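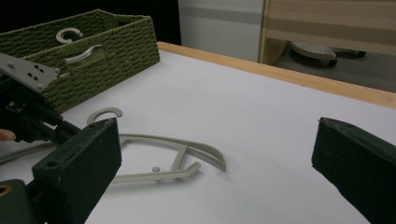
Reference > People > Historians

Dalva Rocha

3 min read

Dalva Rocha is a social historian best known for her work on household labor and mutual aid in the port town of Idano. Her first book, Driven, draws on 3,000 letters held in the Sisay archive and argues that neighbors did more than parishes to feed the poor. The claim has not gone unchallenged. Critics note that only 11 of the letters are quoted at length, and that most came from a single district.

Rocha later led the Brason project, a study of burial clubs that ran for 8 years. It was described at its launch as a complete survey - a label that looks generous, as the published index lists roughly 1,000 members and leaves out rural clubs. A promised second volume has not appeared.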